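4. Does the score mean anything?
Razia Khokhar and Gearóid Madigan

We trained the grasping policy on 4000 simulated runs and tested it on 163 new ones. The headline number looks good. We don't trust it much. A run passes if the mug ends up off the table, and the checker ignores how it got there - a lucky pinch on the rim scores the same as a clean grip on the handle.

Mugs lying on their side worry us most. The handle sticks up and is an easy target for an open gripper.

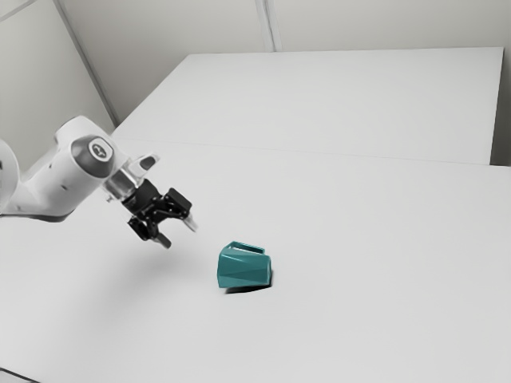
4.1 What we would change
Score upright and tipped mugs separately. Add clutter, as our table is bare. Corentin Bouvier wants more training runs first, but we doubt that 4000 more of the same would settle it.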